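Noonan Vegetable Bagging: the README

Version notes are at the bottom. If you only want the file layout, skip to "What's in the folder."

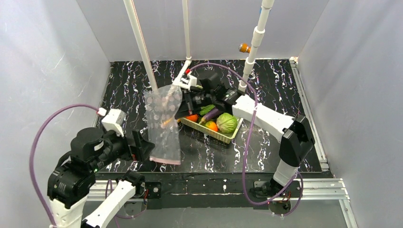
Hi! I'm Aniela Bielecka, and I keep the Noonan collection, a pile of short recordings about one very ordinary chore: getting vegetables in and out of bags. I got into it through my own fridge drawer, which for years was a graveyard of half-open produce bags, and I figured that if I was going to think about bags this much I might as well write it all down properly.

Why bags

Boxes are easy. A box has the same shape on Tuesday as it had on Monday. A thin plastic produce bag has a different shape every time you look at it, and it clings, and it folds over its own mouth just when you've got the carrot lined up. Long vegetables are the worst of it (or the best, depending on how you feel about a challenge). They catch on the film with the pointy end, and then the whole bag travels along with them. Round things like tomatoes drop right to the bottom and behave themselves, but they roll if you miss.

I also like clear film for this because you can follow what's inside. The trouble is that shiny, crinkled plastic plays tricks with the light, and anything behind it gets smeary. If you plan to label contents through the bag, please look at a good handful of recordings before you decide how strict to be. I was way too strict the first time and had to redo a week of work.

What's in the folder

There are 2,240 recordings in all. Of those, 1,873 have been checked by a person from beginning to end and carry a plain-language note. The rest are in a subfolder called unchecked, and that name means what it says! Some of them are fine. Some of them I haven't opened yet.

clips: the recordings, one per attempt
notes: one text file per checked clip, same name as the clip
unchecked: everything still waiting for a reader
words.txt: the list of terms we agreed to use
splits.txt: which clips go together for training and testing

The notes are short. A typical one goes something like "bag held near the top, carrot goes in tip first, bag let go." We don't grade the attempts as good or bad in the note itself. There's a separate line at the end that says finished, unfinished or can't tell, and I'd rather see an honest "can't tell" than a guess.

About the words

This took us forever. Kastriot Nikolovski and I went back and forth over 13 terms, and we still don't agree on "mouth" versus "opening." (It's "opening" in the files. He won.) A few that trip people up:

Film means the plastic itself, anywhere on the bag.
Seam means a closed edge, whether it's at the bottom or down a side.
Slump is when the bag folds down under its own weight.
Snag is when a vegetable pulls the film along with it.
Basket covers any open holder for loose produce, so please don't invent "tub" or "bin."

If you can't tell which vegetable it is, write "long vegetable" or "round vegetable" and move on. Lots of things look like a carrot when all you get is the tip.

Splits

I made 5 groups and kept attempts from the same session together, so a bag you meet in training won't turn up again in the test group. Please don't shuffle them. If you do need your own split, say so when you share results, otherwise we end up comparing apples and, well, carrots.

Known problems

Glare on the film is the big one. Some notes say "side seam" where I'm now pretty sure it's only a crease. Early notes use "sack" here and there, and I keep finding more of them. Vegetable names in the unchecked folder come from the session sheet and haven't been compared with the clips.

There's also not much variety in how full the bags get. Most attempts deal with a few items, so if you're after the sort of overstuffed bag that splits down the side on the way home, you'll be disappointed for now. Leafy stuff is thin on the ground too. I want to add celery next, mostly for the leaves.

Fixes and questions

Send corrections to Kastriot or me through the Noonan project page. Include the clip name and the line you'd change, and keep one clip per message if you can stand it. I read these in batches, usually with coffee, so give me a few days.

Version notes

Thu 28 September: replaced "mouth" with "opening" in all checked notes, fixed two duplicate entries in splits.txt, added "snag" to words.txt.
Before that: first shared copy, no word list, plenty of sacks.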